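Nivutora Shared Workshop: Questions About the Bins and Small Things

Filed under: Members / Storage / Keeping Order

Many new members write to us with the same questions about the bins, so we have collected the answers on one page. If your question is missing, please write to Shalini Uniyal at the desk and she will answer you, usually on the same day.

What is an open bin?

It is a rectangular bin without a lid, where you put small loose things for a short time. You can use it during your work or between two visits. It is different from a shelf box, which has a lid and a label on the short side, and which stays in the storage room.

Do I need to reserve one?

For one bin, no. Take it from the rack beside the door and write your name in the book. If you need more than two bins, please ask one day before. On Saturday the rack is often empty by ten in the morning, and we do not keep bins aside on that day.

How much does it cost?

The first bin is included in the membership. Every additional bin is 45 cents per day. We make the bill at the end of the month together with your other costs.

What can I put inside?

Small dry things that belong to your project: parts, fittings, samples, wrapped pieces, small hand tools. You can mix different kinds of things in the same bin. We only ask that you can still see the floor of the bin when you look in. When the things lie on top of each other in three layers, it is time for a second bin.

What is not allowed?

- Food and drinks, also when they are closed
- Open paint, glue or oil
- Batteries that are damaged or swollen
- Blades without a cover
- Anything that is alive (we had to add this line in September)

Is there a maximum weight?

Yes. One bin with its contents must not be heavier than 54 pounds. The floor scale is next to the packing table. Please use it if you have a doubt, and carry a heavy bin with a second person.

How should I arrange the things in the bin?

There is no strict rule, but after some years we have our preferences. Lay the things flat and leave a little space between them. Put long pieces parallel to the long side. If a thing can roll, lay it against the side where the floor meets the wall, or put a piece of cloth under it. Very small pieces like screws should go first into a bag or a cup, otherwise they collect in the corners and it takes a lot of patience to get them out.

Cameron Hoani has another method, in which he empties everything on the table and puts back only what he needs for the same day. It takes him five minutes and his bins are always the easiest to read. You are welcome to copy it.

Why do you not use dividers?

We tried them. The dividers from Chareonsuk were well made, but members took them out and forgot to put them back, and at the end we had a full cupboard of dividers and no bin with a complete set. Now we keep the bins open. If you like dividers you can borrow them at the desk.

Can I stack the open bins?

Empty bins, yes, up to six. Full bins, no. The sides are sloping, so the upper bin goes down into the lower one and presses on what is inside.

How do I clean a bin before I return it?

Take out all the things and turn the bin over above the trash can. Then wipe the inside with a damp cloth, starting at the top of the walls and going down to the floor. For sticky places we have the Rellness cleaner, which is in the cabinet under the sink. Two sprays are enough. Let it stay for one minute and wipe again with clean water. Please do not scratch with a metal tool on painted walls. When the paint is open, dirt stays in the mark and the bin never looks clean again.

How full is too full?

This is the question we receive most. We cannot give one number, because the things are so different in size. A good bin for daily work holds only a few things, and each of them can be picked up without moving another one.

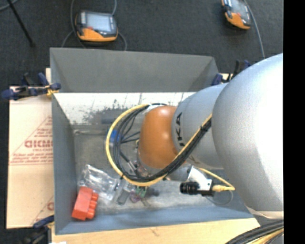

A small number of loose things in an open gray bin.

If you have to dig with your hand, divide the contents. A half-empty bin does not waste the space of anybody, as we have enough bins on all days except Saturday.

I found something in a bin which is not mine. What should I do?

Bring it to the desk, even if it looks like nothing. Last year we returned 306 small things to their owners, and some of them were waiting for a part which had no replacement. Write the number of the bin on a piece of tape and attach it to the thing.

How long do you keep lost things?

We keep them for 45 days in the drawer marked "Riritz" (the drawer came from an old Riritz cabinet and the name stayed on it). After this time, useful parts go to the common box and everybody can take from it. The common box has now more than 2,000 pieces and we would be happy if you take something home.

May I leave my bin on the table overnight?

Only if you have written "stays" and your name on the paper card. Bins without a card are moved to the lower rack when we close at nine. We move the bin as it is and we do not touch the contents.

Can I buy a bin for my home?

From time to time we sell the older ones, mostly with marks in the paint but still straight. Ask Shalini to put your name on the list. We do not ship, you have to come with a car or with strong arms.

My bin is damaged. Do I have to pay?

For normal marks, no. If a wall is bent or there is a crack, tell us and show us the place. We charge only when a bin comes back broken and without a word.

Who decides about these rules?

The rules are written by Shalini and Cameron, and they are changed when members give a good reason. The weight rule and the rule about cards both came from members' letters. You can leave your idea in the box at the entrance or send it by mail.

Last updated: September

Contact the desk | © Nivutora Shared Workshop | Back to top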